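Search this forum — Search — Advanced

Sorting a mixed shelf: by size or by type?
Posted by Woo-jin Ryu, January 3, 2025

I have one Brelta shelf unit, 33 cm deep, and everything below has to go on it. Plush charms, small boxes, a few bags. I emptied it onto the table to start over.

Current thinking is boxes at the back as risers, plush in front. The long white box with the glasses emblem is the awkward one, as it only fits at an angle.

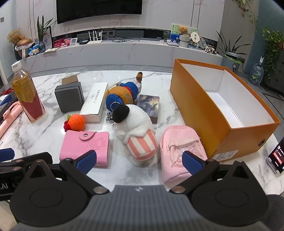 Replies (newest last)

trostetier_9
Sort by type. Size order looks good for a week, then you add one item and have to move the whole row. Clip the key rings to a rail if you want the plush off the surface.

Bena
Disagree about the rail. Hanging a plush by its ring puts all the load on one seam. I'd lay the brown doll in the blue cap flat and stand the striped popcorn one next to it.

trostetier_9
A charm that size weighs next to nothing. The seam will hold.

Bena
Mine held until February. Then it didn't.

wi3691
Do you need the boxes? The dark gray square one and the cardboard one could be nested or flattened, depending on what's in them. I'd keep only the small one with the illustrated cover out.

Woo-jin Ryu
Boxes stay. I'll try type order on 2 shelves and leave the rail for later — no drill here anyway.

Comments

hallway_shelf: Adhesive rails exist. Check the weight rating first.

Bena: Also wipe the shelf before anything white goes back on it.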